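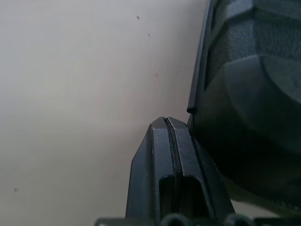

The wrist camera's view, with one black finger of the gripper against a pale surface.

The number everybody quotes from the Tedance paper is 252. That is how many grasps the group ran after switching from an overhead camera to one mounted at the wrist, and the write-up reads as if the switch settled an argument. I have been through it twice now, and I don't think it settled much.

Look at what the wrist camera gets to work with. A good part of the view is blank pale surface with a few tiny specks on it. The right side is taken up by something large, dark and slightly out of focus, so close to the lens that there is little to read in it except some curves. The finger comes up from the bottom and nearly touches it. A person can make sense of that by thinking about where the hand must be. Whether a trained policy does anything of the kind is the question, and the paper skips it.

The authors say the close view "carries the contact information." Maybe it does. But the policy also gets the joint angles at every step, and I can't find a run with the pictures taken away. If you blank the camera for the last stretch of the approach and the arm still closes in the right place, then the camera was riding along. It's a cheap test. When Felista Mrema ran it on the old Samitz setup, the score hardly moved, and she had the decency to print the table.

Then there is the matter of those specks. I would bet on dust, though I wouldn't swear to it. Small marks that stay put from one trial to the next are a gift to a learning system, which will happily steer by them. Wipe the surface down, or swap it, and see what is left of the result. All the trials here used the same bench and the same lamp, with 8 objects that appear in both training and testing. The paper calls this a "controlled setting," and I suppose it is one.

Sorcha Ó Conaill, who likes the work more than I do, told me I was asking a first paper to be a third paper. She has a point. The hardware is simple, the gripper can be copied by anyone with patience, and the Bradach people got theirs running in June from the posted files. I'd call that a real contribution, and I wish the title had been about it.

What bothers me is the jump. Two labs I know of are already planning to drop their overhead cameras on the strength of this, and Egan's group has rewritten its whole data plan. They are doing it for a gap of five points, from one seed, with no error bars - and on a bench nobody cleaned between conditions, as far as the methods section says.

I would like to see the blanked run first, then a different surface, then objects the arm has never met. If the gap holds up through that, I'll take my own overhead camera down.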